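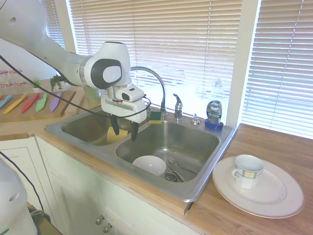 A reader at Jimthorpe wrote that their club could get the arm to pick up a sponge every time on the bench, but the same program failed at the sink, and asked whether the sink unit should come later in the term. We kept the order as it is and rewrote the page instead. Most of what goes wrong at the sink can be fixed before the arm moves.

Kitchen unit, part 2: picking up a sponge from the sink

You should have finished part 1 (homing, soft limits, gripper calibration). Set aside one club meeting. Two students per arm works best, with one at the keyboard and one at the stop button.

Setting up

Keep the basins dry for the first session. Put one flat sponge in the left basin and leave the right basin for the dishes you will use in part 3. A bowl and a fork are enough. Plates and cups can wait on the counter.

Check the cable before anything else. It needs enough slack to follow the wrist, but it must not hook on the faucet. Move the arm by hand through the whole path and watch the cable, not the gripper.

Step 1. Teach the hover point

Jog the gripper until both fingers are over the basin and above the height of the divider. Save this as HOVER. Every move into or out of the basin goes through HOVER. The Jimthorpe program went straight from home to the sponge, and the fingers hit the divider on the way.

Step 2. Turn the fingers

Rotate the wrist so the fingers will close across the short side of the sponge. If one finger sits lower than the other, level the wrist now. A tilted gripper will touch the basin floor on one side first.

Step 3. Find the floor

Lower the arm at 8 percent speed until the fingers are just above the metal. Write down the Z value. On our Bernivton setup it was 442, but yours will depend on how the base is mounted. Save the point as GRASP.

Step 4. Close and wait

Set the grip force to the soft preset. After the close command, add a pause of 2000 ms. The foam keeps compressing after the fingers stop, and lifting too early lets it slip.

Step 5. Lift and check

Return to HOVER and read the finger gap. A gap of zero means the sponge was missed. Have the program open the gripper and stop there. Automatic retries are covered in part 4.

If it does not work

Camera finds the wrong spot: steel basins reflect the windows. Close the blinds and run the color calibration again.

Arm picks the wrong sponge: move any spare sponge off the back ledge, or shrink the search area to the left basin.

Log each run on the Grivia sheet, including the failures. Save your HOVER and GRASP points under your team name before you shut down, as part 3 loads them at the start.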